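# Normas de mesa, versión de noviembre

Llevaba meses queriendo escribir esta entrada, y por fin tengo excusa: acabamos de cerrar la nueva versión de nuestras normas para grabar demostraciones con pinza de mano. ¡Trece reglas! La versión anterior, que llamábamos Grellach por motivos que ya nadie recuerda, ocupaba más páginas y se leía bastante menos.

Para quien llegue de nuevas: trabajo en Tromow, en un proyecto llamado Pliltunico, donde enseñamos a manipular prendas blandas a partir de demostraciones humanas. Gorras, calcetines, paños de cocina. Lo blando me apasiona porque no perdona. Una caja tiene la misma forma cada vez que la coges; una gorra de tela se arruga como le da la gana, y esas arrugas mandan sobre todo lo que viene detrás.

La regla que más discutimos fue la 4: **antes de cerrar la pinza, los dos dedos tienen que verse a los lados del objeto**. Suena a obviedad, pero en la tanda de octubre revisamos 3.503 grabaciones y nos quedamos con 3.448. Casi todas las descartadas fallaban en eso mismo: un dedo tapado, o la prenda tan pegada a un lado que no había manera de saber por dónde se iba a agarrar. Ahora el operador coloca, mira y solo entonces sigue.

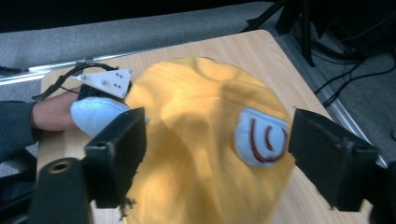
*Gorra amarilla entre los dos dedos de la pinza, con la otra mano en la visera.*

La regla 5 va de la mano libre, y es mi favorita. Permitimos que toque la prenda, claro que sí (con tela blanda sería absurdo prohibirlo), pero siempre por un borde o un saliente: la visera de una gorra, el puño de una manga, la esquina de un paño. Nunca por el centro, que es la zona que más nos interesa ver. Y la manga del operador, de un color distinto al de la prenda. Gris oscuro contra amarillo mostaza, por ejemplo, se separa de maravilla.

Luego están las reglas de mantenimiento, que son menos vistosas y a las que he cogido muchísimo cariño:

- **Regla 8.** Revisar las puntas de los dedos al empezar cada sesión. Si hay fibras sueltas o deshilachadas, se apunta en la hoja y se cambia la almohadilla en la siguiente pausa.
- **Regla 9.** Comprobar los tornillos de todo lo que vaya montado sobre la mano.
- **Regla 10.** El cable de la mano, con holgura suficiente para girar la muñeca y sin cruzar por encima de la prenda.
- **Regla 11.** Cables del suelo recogidos o pegados con cinta en las zonas de paso. Esta la seguimos cumpliendo regular.

Con la 8 hubo debate. Una parte del equipo quería parar en cuanto apareciera un hilo; yo defendí esperar a la pausa, y de momento ha ganado mi postura. Si los datos dicen otra cosa, la cambio encantado.

También hemos escrito por fin qué hacer con los nombres. Cada sesión lleva el nombre del conjunto, el número de tanda y el tipo de prenda, en ese orden y sin tildes. El conjunto de gorras se llama Lục, así, con su punto debajo, y no os imagináis la guerra que nos dio ese punto en los directorios. En los ficheros se escribe «luc» y en los documentos como toca. Las 614 sesiones antiguas ya están renombradas, ¡una tarde entera y dos cafés!

Me queda pendiente la regla 13, la de la iluminación. El borrador dice «luz uniforme», y eso a un operador nuevo no le sirve de nada. Quiero poner un procedimiento con un paño blanco de referencia antes de cada tanda. Si alguien tiene algo parecido ya redactado, los comentarios están abiertos y lo leeré con muchas ganas.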